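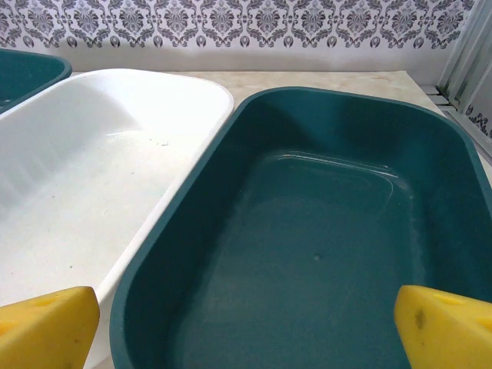

Ticket 645 — Simiyu cell, right arm slow to open and drifting at the trays
Opened by: Akinyi Makokha
Assigned to: Fergal Hennessy
Status: open, watching

Hi Fergal, me again, sorry! The Simiyu cell is doing two things I don't like. First, the right gripper hesitates before it opens. You send the command, you get a little pause, and then it goes. Second, the right arm is coming down too close to the rim of the white tray. It clipped the rim twice before lunch and I stopped it both times. The left arm is behaving perfectly, so I'm fairly sure this isn't the job file. Same file, same trays, same wires we've been sorting since March.

What I did before writing to you: power cycled the cell, homed both arms, ran the left one by itself for a while (fine), ran the right one by itself (not fine). I also wiped down the fingers with a damp cloth, which changed nothing but made me feel useful.

Akinyi

Fergal's reply, 10:20

Thanks for trying the arms separately, saves me asking. Two different faults, I'd bet. The pause sounds like the cable to the gripper, and the drift sounds like somebody nudged the trays or the mounting plate has crept on the rail. Can you clear the table in front of the trays and send the right arm to its park point over bare tabletop? Then open and close it with nothing in it, 10 times, and tell me if the pause is there every time or only now and then. Don't touch the plate bolts yet, please. I want to know where it sits first.

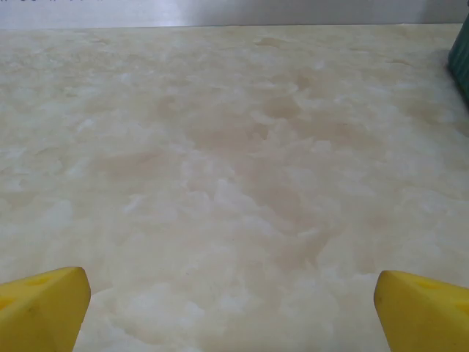 Okay, did that. The pause shows up now and then, and I noticed it's worse if the arm has just come back from the far trays. When it has been sitting still at park for a minute it opens right away. So I jogged it out and back by hand a few times and watched the cable, and I think you're right — there's a spot near the elbow where it gets pulled tight when the arm is at full reach. I gave it more slack there and redid the tie. I used one of the soft Plolten straps from the drawer because Leonardo took all the zip ties over to Dindgate and hasn't brought them back (Leonardo, if you read this, I know it was you).

After that I ran it for 80 cycles, reaching to the back and opening each time. No pause at all! I'm not calling it fixed until tomorrow but I'm pretty cheerful about it.

On to the drift. Fergal asked me to put the tangle of wires back on the table and run both arms at normal speed, with a hand near the stop button.

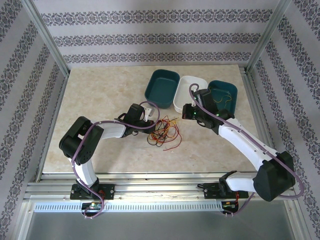
The right arm still comes in low over the white tray. It missed the rim this time but I wouldn't want to bet on the next one. I measured from the front edge of the table to each tray with a steel rule, then got Lilian to do it again without telling her my numbers. We both found the white tray sitting 2 mm nearer the rail than the setup sheet says. That's not enough to explain a clip by itself, but it doesn't help. The mounting plate lines up with the scribe mark on the rail, so I left the bolts alone like you asked.

Fergal's reply, 14:05

Good. Push the trays back to the sheet position, then re-teach the right arm's approach point over the white tray. Go a bit higher than the old one. Save it under a new name so we keep the old point, and write the name in here. Then feed it a mix of colors so it has to visit more than one tray.

Done, saved as TETO_R_APPROACH_B. The first try at teaching didn't take because I forgot to switch the pendant out of view mode, so add ten minutes of me muttering to the repair time. Then I ran it with the mixed wires.
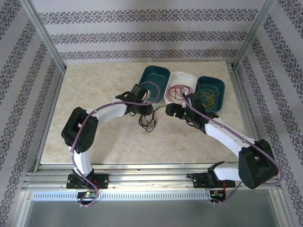 No contact with the rim for the rest of the afternoon, and I stayed with it for most of that. The approach looks a tiny bit slow now, I guess from the extra height, but Svenja says she would much rather have slow than a cracked tray and I'm with her.

Still to do:
Check the cable strap at the right elbow at the start of the morning shift.
Compare the new approach point with the old one, Fergal has the backup.
Put some kind of stop behind the trays so they can't wander. Svenja wants strips we can take off again, no screws in the tabletop.
Order more zip ties.

Leaving this open overnight. If the pause comes back I'll swap the gripper cable for the spare, but that's our only one, so could you order another either way?

Akinyi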